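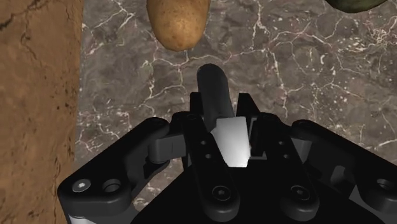
A potato on a grey marble worktop.

Seed potatoes by post: your questions

When will my order arrive?
We start sending in the last week of February and stop when the shed is bare. Orders placed in December go out first. Writing to ask whether yours has left yet does not move it up the queue, though we do enjoy the variety of subject lines.

What is the smallest amount I can buy?
One net of 700 grams. How many tubers you get depends on the variety. Kasach runs large, so expect fewer of them and try not to take it personally.

Do I have to chit them?
With earlies it helps. Stand them in egg boxes somewhere light and cool, with the end that has the most eyes facing up. Maincrops will cope without, and so will you.

Mine have arrived and it is snowing. What now?
Open the parcel, take them out of the net and keep them away from frost. A spare room will do. An airing cupboard will not.

Which variety should I grow?
Fedico for salads, Kasach for baking, Owusu for chips. Sosidov is a good all-rounder – we mean that in the school report sense. It crops heavily, stores until spring and has never excited anyone.

Can I cut a big one in half?
Yes, if each piece has at least two eyes. Leave the cut sides to dry for a day before planting. 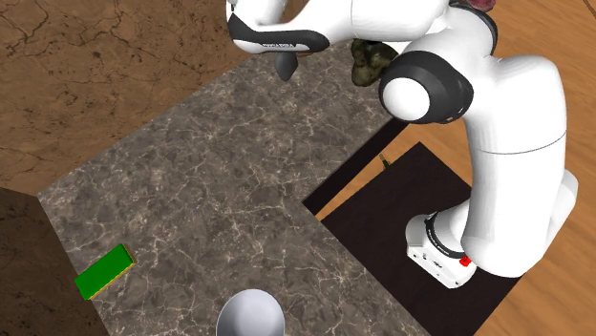

Grey marble worktop, seen from above at an angle.

Can I just plant the ones from the supermarket?
You can, and plenty of people do. They aren't certified as seed, so you may be planting somebody else's virus along with your dinner.

How far apart do they go?
Leave 30 cm between earlies and 40 cm between maincrops. Rows of maincrops want 80 cm, which looks absurd in April and stingy by July.

There are green ones in my crop. Can I eat them?
No. Light has got to them. Earth up better next year.

How much is postage?
£3.09 for up to four nets, free above that. We don't post outside mainland Britain, where the paperwork weighs more than the potatoes.

Can I return them?
Tell us within 56 hours of delivery if anything is soft or broken and we'll replace it. We can't take back potatoes you have planted.

Page last updated 2023-09-30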